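Open afternoon at the Noltitgate workshop

Members who came to the August open afternoon saw the tabletop handling cell running for most of the session.

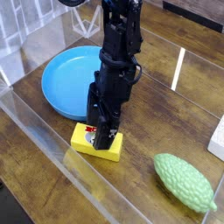 Polyxeni Bakalis opened with a short talk on how the cell is set up and what it is used for. The project, known in house as Braltix, looks at how one arm copes with household and toy objects that differ in shape, stiffness and surface. Visitors then stood at the side of the bench and watched through the clear acrylic panels, three at a time.

The work on show was plain pick and place. The objects included a yellow box with a red label, a toy bitter melon in pale green and a shallow blue plate. The box is the easy case, having flat faces and square edges, and a grip that is slightly off centre will usually still hold. The melon is harder. Its surface is covered in small bumps, so the fingers meet it at a few points only, and it tapers, so a grip taken too near the stem tends to slide off. Polyxeni's advice was to close on the wider end and to approach at right angles to the long axis.

Most of the questions were about contact. The arm comes down from above, and the controller has to decide when the fingertip has reached the object. Afshin Ghorbani, who wrote that part of the software, explained that the load on the joints is read 1000 times a second and that descent stops when the reading passes a set limit. The limit is kept low for light packaging. He was asked why the cell does not rely on vision alone for height. His answer was that clear panels and glossy surfaces both give reflections, and that depth readings near them are poor.

A second question concerned cable routing. An outside cable must have enough slack for the full swing of the wrist, but not so much that it catches on the bench fittings. Afshin said the present arrangement has been changed twice and will be looked at again when the gripper is next serviced.

The session log lists 21 attempts, of which 17 ended with the object set down inside the target area. All the failures were on the melon. The log and the slides are in the members' folder under Devero, which is the name of the bench controller.

The next open afternoon will cover calibration. Places are limited by the size of the room, so please reply to Polyxeni if you wish to attend.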